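Chapter 5
A Visit to the Parcel Hall

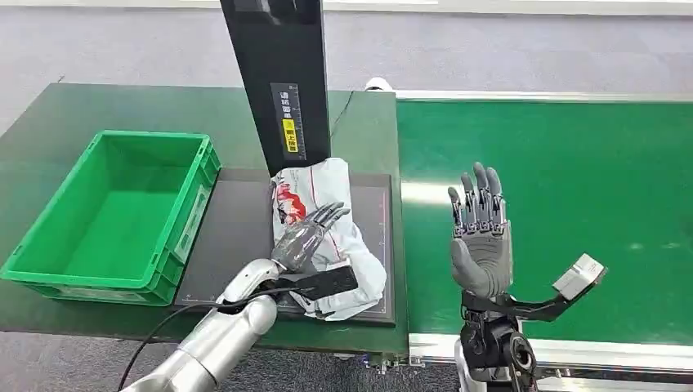

Fig. 5.1 Two-handed robot at a parcel station. Left hand on the bag, right hand raised over the belt.

Most books on automation start with a diagram. We start with an open day – Wilta's, at the Uvberg depot, Sun 12 July. Doors at ten, demonstration soon after, visitors behind a rope. Bring a notebook if you ever go to one. Phones run flat.

What people came for was the robot, naturally. What they asked about afterwards was bags. A cardboard box has flat sides and corners, and keeps its shape when you push it. A plastic mailing bag does none of that. Look at the one in Fig. 5.1: creased all over, folded any old how, bulging out over the right edge area of the plate. Where would you take hold of it? Where does it even end? A person hardly thinks about this. A machine has to be given some way of deciding.

Note too the fingers of the left hand. Extended, laid flat, pressing on the top of the bag. Not a pinch. We come back to flat contact in section 5.2, along with the trouble soft goods cause for cameras (shine, mostly, and creases that look like edges).

Then the layout. Crate, plate, belt – side by side, all within a short reach. Upright scale on the black column behind the plate. Layouts like this get argued over for weeks, and a few centimetres matter more then you would think. The Uvberg staff told visitors their hall handles 1,356 parcels on a quiet day, at stations of several kinds, and that the target for this one was 400 a shift. Keep both figures. You will need them for the exercises.

Questions from the rope, as we noted them down:

How does it know a bag is the right way up?
What if two are stuck together?
Who stops it, and how?
Why two hands and not one with a sucker on it?

Some good answers, some vague ones. The Meline control software, which plans the arm movements, got a talk of its own in the afternoon and is covered in Chapter 6. The Wei sorting trial, run in August, is a useful comparision and appears at the end of this chapter.

Before reading on: write down, in a line or two each, your own answer to the four questions. Keep the page. Section 5.1 begins with the first of them.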